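Jerketti Cable Saver Kit – wrist and gripper leads
Sold by Stolstead. Part no. 648. Page updated 2026-01-04

I started making these up after a bad October. Our bin-picking arm would run beautifully all morning, then drop the gripper signal halfway through a reach and stop dead with its fingers down in the bin. Restart, fine. Ten picks later, same fault. I swapped the gripper controller (not cheap!) before I finally wiggled the lead at the wrist and watched the status light go out. One broken conductor, right where the loop was tied too tight.

So the kit is what I wish I'd had on the shelf:

2 strain-relief brackets
3 m of high-flex sleeve
10 hook-and-loop ties, grey
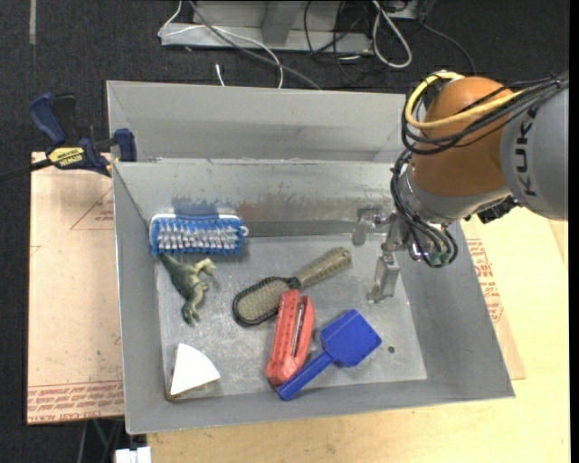 Leave more slack than looks tidy, then jog the wrist slowly to both ends of its travel before you tie anything off. If the sleeve goes tight at any point, start over. And please lock the arm out before your hands go near it – mine faulted mid-reach, and a lead that comes good by itself is not something you want to learn about with your arm in the bin.

Fits Vurano and Aksoy wrist brackets. For anything else, send me the bolt spacing and I'll check.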